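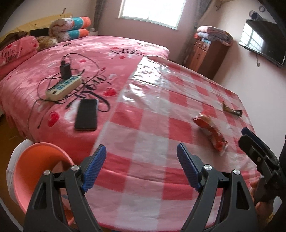
Testura Forum > Data collection > Handheld grippers > Bedroom tasks: what to keep, what to cut

ogbonna_rig
Posted Saturday, 9:40 am

Looking for opinions on filtering before we train. We are collecting two-handed demonstrations in furnished homes with handheld grippers, one camera per gripper. The task family is bed clearing: wrappers, chargers, phones, small bedding. Target is 2,000 episodes. The first home gave us 102, and 13 of those are flagged by the pose tracker.

Most of the flags come from the same problem. Clear plastic over a checkered cloth gives strong highlights near a window, and the tracker picks up features on the reflection, which then move with the camera. Position error grows until the gripper turns toward the walls again.

Do you drop flagged episodes whole, or trim them?

kestrel44
Drop them. A trimmed episode has no clean start state and the policy learns to begin in the middle of a reach. 13 out of 102 is not a rate worth building tooling for.

m_delacroix_lab
Disagree with kestrel44. If the flags cluster on one surface, dropping them removes that surface from the set. You end up with a policy that has only seen matte fabric. Re-run the tracking offline with the highlights masked and see how many recover before deleting anything.

kestrel44
Masking by brightness also masks the window, and window frames are some of the best corners in a bedroom.

m_delacroix_lab
Only if you threshold on brightness alone. Pair it with parallax consistency.

ogbonna_rig
Parallax check is already in the Julero pipeline but we had it off for speed. I will turn it on for the 13 and report.

Second question, on room layout. We have been working the nearer bed first and treating the one behind it as background.

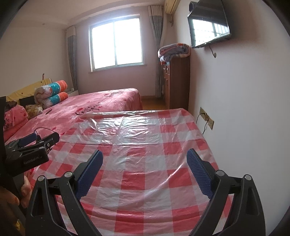 My concern is that a policy trained this way ties "bed" to the checkered pattern and ignores the pink spread. I could alternate surfaces by episode, at the cost of more reset time. Resets already take up to 2 minutes.

tb_handeye
Alternate. Background correlation is a bigger risk than anything in the first question. Also vary where the operator stands. If every approach comes from the same side, the wrist view always has the same wall behind it.

Separate point: log the second gripper's pose relative to the first, as well as both in the world frame. When one drifts you can sometimes recover it from the other camera if the hand is in view.

zutum_user
We tried the relative pose trick on the Zutum set. It works when the other gripper is fully visible. With half of it out of view the fit was worse than the drifted track, so we gated it on visible area.

kestrel44
Alternating surfaces is fine. Keep the object list fixed while you do it, or you won't know which change moved your numbers.

m_delacroix_lab
Agreed on that one. And hold out a whole home for evaluation. Held-out episodes from the same bedroom tell you very little.

ogbonna_rig
Update. With the parallax check on, 2 of the 13 still fail, both with the camera low over the plastic for most of the episode. Dropping those and keeping the rest untrimmed. Alternating beds starts with the next batch, object list unchanged.

kestrel44
I would still look at the recovered ones by hand before merging. Passing the check and being accurate are separate things, especially in the vertical axis.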